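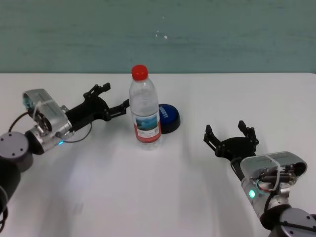
Visit report: Ernetti demonstration room, Tukcombe

26 February 2021

Purpose of visit

We went to Tukcombe to look at two-arm bench cells before the equipment budget closes. The Nudo project needs one cell for handling small packaged goods, with an option on a second. Long have already sent us a written offer. Ernetti had not, and asked that we see their bench first.

The bench

Two arms face each other across a plain white table, each with a silver wrist housing and a black two-finger gripper. Each wrist carries its own camera, held on with a white zip tie. The test items were a clear plastic water bottle with a red cap and a round blue push button on a black base, placed close together with the button behind the bottle. It is a fair test for our purposes. A transparent bottle is harder for a camera than a printed carton, and the button obliges the arm to work near an obstacle.

The cabling at the wrists runs in open loops. For a bench in a demonstration room this is acceptable. For ours we would want it sleeved and clipped, and the quotation should carry a line for it. The same applies to a proper bracket for the cameras.

Table and surroundings

Our own room has 90 cm benches. Ernetti advise a deeper table so that both arms can reach the middle without folding back on themselves. We should measure before ordering, as a new table also means moving the extraction duct. The wall behind their bench is a mottled green with streaks and a few white specks. I would budget for a plain matt panel behind ours, to give the wrist cameras an even background.

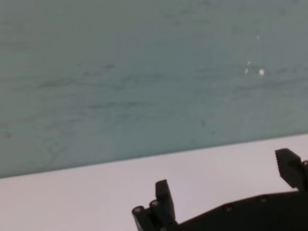

Open gripper at the table, from the wrist camera.

Grippers and wear parts

The finger seen on the right has small ridges on its inner face. I asked whether fingers are sold singly or in pairs. They are sold in pairs, at 41 pounds, and Ernetti suggest holding two pairs per arm. Long include one spare pair per arm in their price and say nothing about the cost after that. We need the figure in writing.

Costs not on the first page

Installation is two days and is charged separately. Training is 518 pounds per person, with no reduction for a group. Delivery is 20 working days from order, which puts the cell on site after the Nudo start date unless we order by the end of the month. Service visits are free in the first year only.

Points to settle

Ask Ernetti for a full quotation with cable sleeving, camera brackets and four pairs of fingers.
Ask Long for the price of fingers and their delivery time.
Measure the bench and the doorway - the crate is wider than the one we had last time.
Hold the second cell as an option until the first has run for three months.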